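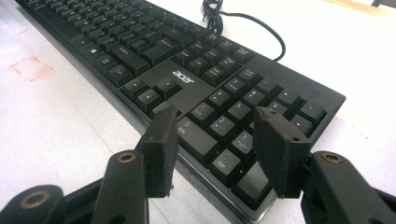
# Acer full-size wired keyboard: review after eight months of data entry

I type numbers for a living. Invoices, part codes, pallet weights, all day. At Wenex we were handed black Acer keyboards last spring, the full-size kind that gets boxed up with a desktop, and mine has been on my desk ever since.

## Layout

Standard in every way that matters to me. The 0 is double length, Enter and plus are tall, and Num Lock sits in the corner with slash, star and minus beside it. The legends are white on black and easy to read under office lighting. The secondary functions (End, PgDn, Home and so on) are printed on the number keys as well, which helps the people who leave Num Lock off and then wonder why the cursor jumps.

The arrow keys are close to the keypad. When I first switched over I hit the right arrow a few times a day when I wanted 0. That went away in the second week.

## Typing feel

Soft, with a bit of a thud at the bottom. If you like a sharp click you won't like this. For letters I'd call it average. For numbers I got used to it quickly and my speed is the same as on my old Biltero, a heavier board with taller keys. I timed myself on a test sheet of 174 line items and finished 13 seconds slower on the Acer, most of it spent fixing one bad line.

The plus key on mine has a faint rattle if you press it near the top edge. It still registers every time.

## Noise

Quiet enough for a shared room. My desk faces someone who takes phone calls all day and there have been no complaints — the Biltero got several.

## Cleaning

The case is matte black, so it hides fingerprints well and dust badly. I turn it over and tap it out every couple of weeks, then wipe it with a damp cloth. Crumbs get under the 0 and the Enter key first. I haven't pulled any keycaps and don't plan to.

## What I'd change

- Longer cable. Mine barely reaches the back of the computer on a Hirolitz sit-stand desk at full height.
- Better feet. It slides a little on a smooth white desktop when I work the keypad hard. A thin mat fixed that.
- A separate 00 key would save me time, though few boards have one.

## Verdict

Fine for office work and good for numbers. I wouldn't pay extra for it, and I wouldn't replace one that came with the computer. 8 out of 10 for the keypad, a point less for everything else.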